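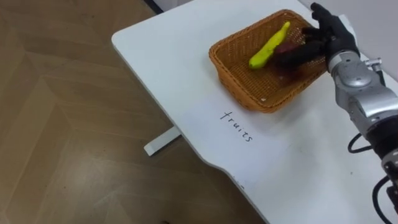
Fig. 11. Fruit task: woven basket, toy fruit, right hand over the red-purple piece.

Section 14. Running the fruit task at home

The Banari guide calls this a beginner's chore. Take that with some salt. A child puts fruit in a basket while talking about something else. A humanoid needs a prepared table, a patch of clear floor and a person standing by, and you should judge the result with all of that in mind.

Before you start

1. Place the table against a wall, long side in. Check that it doesn't rock. Arm reach was tuned at the Clandley test room with the table in this position, and a table standing free in the room will give you different numbers.

2. Set a shallow basket on the half of the table nearest the wall. Flared sides help. Deep baskets are not supported in this release, whatever the box says.

3. Write the task word in front of the basket, on the table or on a sheet of paper. The label is for the operator. The Wainwright controller does not read it, and two people have already sent in support requests on the subject.

4. Use toy fruit. Real bananas bruise, and a bruised banana tells you more about grip force than any page of this manual, but you'll be cleaning the hand afterward.

Caution: Keep feet and furniture out of the cable's path. Cable on the floor moves when the robot shifts its stance, sometimes well after the arm has stopped.

Starting the run

5. Stand the robot facing the table with its knees slightly bent. Only the right arm is used. Leave the left arm hanging and do not load it.

6. Raise the right arm over the table and pause there. Look at the fingers before you look at the fruit. 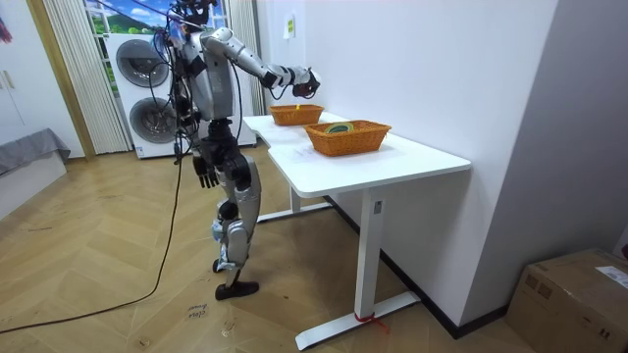
If they are curled before the hand reaches the basket, decide whether you want to let the run continue. The controller will not object either way. It has no opinion on whether a grasp is likely to work, and the green light on the operator panel means only that the joints are answering.

7. Release the pause and let the hand travel. Keep your own hands off the table until the arm is still.

8. Count a piece as sorted only when it is in the basket and the hand is clear of it. Anything lying on the tabletop is a miss, even if it's close. Write misses down -- the log file doesn't.

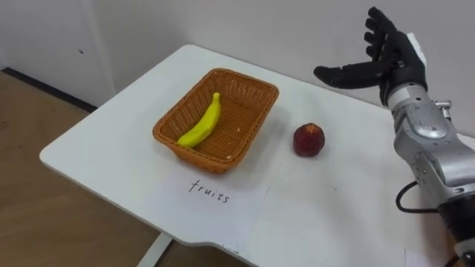
One user in Plamurthorpe wrote in to say we are too hard on it: "My dishwasher can't load itself either and I still call it a machine that does the dishes." Fair enough, but a dishwasher washes the plates with the door shut and the kitchen empty. The fruit task has not been cleared for unattended use, and neither has any other chore in this manual.

Note: The Banari brochure quotes 3,000 completed picks. It doesn't say how many were tried, or how often someone put the fruit back by hand. We have asked.

9. To end the run, pause the arm, support it at the forearm and lower it clear of the basket rim before cutting power.

10. Check the floor under the robot. If a foot has moved from where you set it, go back to step 5. Nudging the table over to meet the hand is tempting and will spoil every later run.
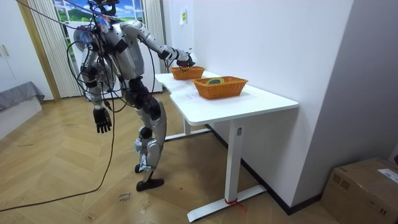

If the hand catches on the rim

Pause at once. Do not pull the basket away, as the fingers may still be closing. Open the hand from the panel, wait for it to finish, then lift the arm straight up.

If it catches again on the next run, move the basket a little closer to the robot and repeat from step 6. After the third catch, stop for the day and put the fruit away yourself.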